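Hokik Hand Gripper — build kit

The Hokik is a two-finger gripper you hold in your own hand. You squeeze, it closes, and you get to find out what a robot would be up against before you own the robot. I drew the first one at home and finished it on the benches at Greltgate, our shared workshop, and I still grin every time the fingers meet square. 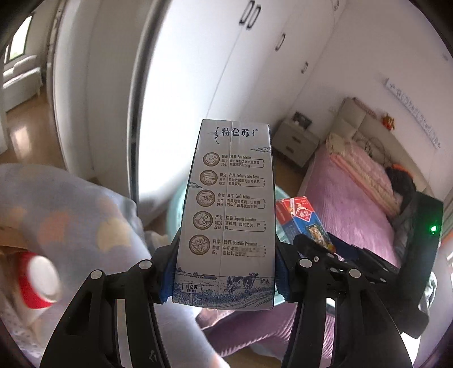 Blue pads and black fingers, at work in a bedroom.

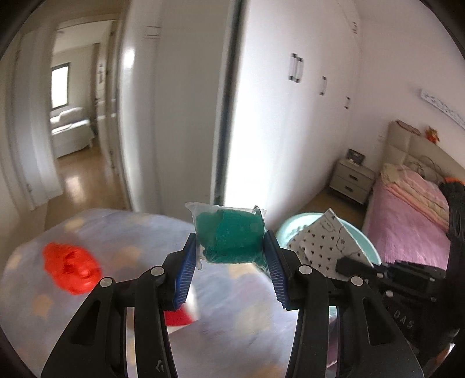 The kit goes together in an evening if your printer has already done its share. Plan on about 6 hours of printing, most of it for the two fingers and the housing. Matte black hides layer lines nicely, but print it in whatever you have on the shelf.

What comes in the bag
Pivot screws, plus 4 spares (they roll, you'll want them)
Two soft finger pads
Return spring and trigger cable
Files for every printed part, free to change

Tighten the pivots until the linkage just starts to drag, then back off a quarter turn. Too tight and you lose all feel for the load. Too loose and the tips cross when you pick up anything narrow. I got this wrong on the first three builds!

The pads are my favorite part. They're the Panagiotou pattern, softer than the old ones, and on the test jig at Greltgate a pair went 2000 squeezes before I saw any wear at the edge. Cartons and bags are good first things to try, one stiff and one floppy — you learn a lot going back and forth between them.

If you'd like to put the fingers on an arm later, the Rorkonum plate bolts to the back of the housing with the same screws. It's a separate download and still a bit rough around the cable exit, so file that corner before you thread anything through.

Kit price is 144 dollars. The next batch gets packed in November.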